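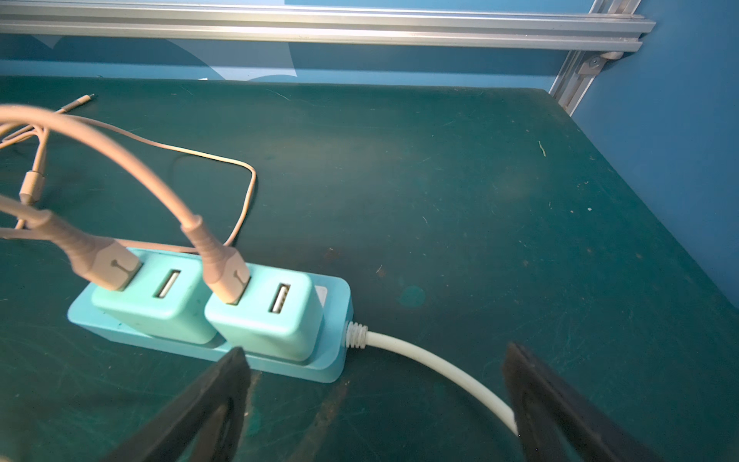

Silviu Matei wrote:
Why not just give every device its own plug? I gave up on multi-port chargers years ago and never had to sort a cable again.

deskmoth wrote:
Silviu, because I'd need a wall made of outlets! I have one outlet behind the table and it already has a lamp on it. The little two-port cubes let me keep two cables in and two ports free for whatever turns up (usually my sister's phone). My trouble is the cables themselves. Everything I own for charging is on the table right now and I'm trying to decide what stays.

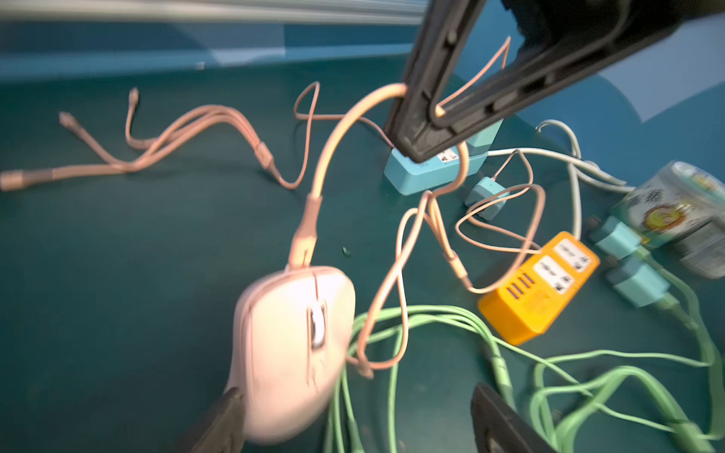
I'm keeping the pink mouse no matter what, wire and all, so please don't tell me to go wireless. The multi-head cable is the one I go back and forth on. Great in a bag, but at home the heads I'm not using get wrapped around everything else. And I have more than one power strip on the go, which I know is silly for one table.

plumton_pete wrote:
Multi-head goes in the travel bag, done. I bought a 4 pack of velcro ties in November and used every one the same night. Coil loosely, tie near the plug, leave the device end long.

Silviu Matei wrote:
Velcro collects lint. Ours in the Lindham office looked like caterpillars by spring.

plumton_pete wrote:
So pick the lint off? Mine are fine.

fernandfuse wrote:
Before anybody gets to the tidy part, please check what those strips are rated for. Phones and a mouse are nothing, but people add a space heater later and forget. And don't plug one strip into another, whatever you do.

deskmoth wrote:
No heater, promise. I like the shoebox idea from the other thread too - slots cut in the back, strip inside, lid on.

fernandfuse wrote:
I'd leave the lid off. Chargers get warm and you want air around them.

Silviu Matei wrote:
Agree with fern on that one. Still say fewer cables.

deskmoth wrote:
OK, lid off, travel cable in the bag, and I'll try the ties tonight after dinner. Does anyone know if the wide ones fit around a thicker cord?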